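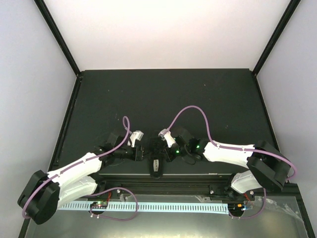 Week 7: Cable faults and collision stops on two-arm cells

Lecturer: Lauri Eskola
Lab sessions: Chiharu Oda, Clutdale building, lower floor

Reading before the lab: Keskinen controller manual, the chapter on joint limits and fault codes. Skip the part on networking.

1. What the case is about

The Momby cell has two arms on one front rail, both reaching into the same work area. In December it stopped during a handover cycle with fault 1127 on the right arm, then fault 1178 on the left arm less than a second later. The grippers had touched. No one was hurt and the enclosure was closed. One fingertip block was cracked and had to be replaced.

The first report put the stop down to a bad waypoint. The waypoint was fine. The log showed the right wrist encoder dropping out for short periods well before contact, and the controller carrying on with the last good value each time.

2. Fault codes used in this unit

1127: encoder signal lost or out of range
1178: motor current over limit, motion stopped

Read codes in time order, per arm, before you read anything else. The code on the display is the most recent one. In this case the display showed 1178, and the first hour of the investigation was spent on the wrong arm.

3. Why the cable matters

On these arms the purple cable runs outside the links. It loops up over the gripper, follows the upper link, goes around the elbow and comes back down to a second loop near the base. Each loop is slack that the joint uses up as it moves. If the loop is too short, the connector takes the load. If it is too long, it can catch on the other arm when both grippers are near the centre.

The right wrist loop had been re-tied after a service and was left short. At full reach it pulled on the plug. The plug stayed in, so a visual check with the arm parked did not find it.

Remember that the lab arms are mirrored. A cable path that is correct on the left has to be flipped for the right, including the direction it wraps the elbow.

4. What the software should have done

The Plakex motion program checked arm-to-arm distance using reported joint positions. With a stale wrist value the calculated gap was larger than the real one, and the check passed. The fix had two parts: a stale reading now stops both arms, and the handover will not start unless both wrists have reported fresh positions.

Note the word both. Stopping only the faulty arm leaves the other one driving toward it.

5. Lab task

Work in pairs. One person is at the controller and one is at the enclosure.

a) With power off and locked out, trace each cable from gripper to base. Sketch the route.
b) Move each joint by hand through its range. Write down where the cable first goes tight.
c) Close the enclosure, remove the lock and run the handover at reduced speed.
d) Export the log. Find line 2000 and work forward to line 3325. Mark every stale reading.
e) Write half a page on which event came first and how you know.

Do not reach in to free a snagged cable while the cell is energized, even if the arms are stopped. A stopped arm may be holding position under power.

6. For the tutorial

Bring your sketch and the marked log. Be ready to say whether a lower current limit would have prevented the damage, and what else it would have affected.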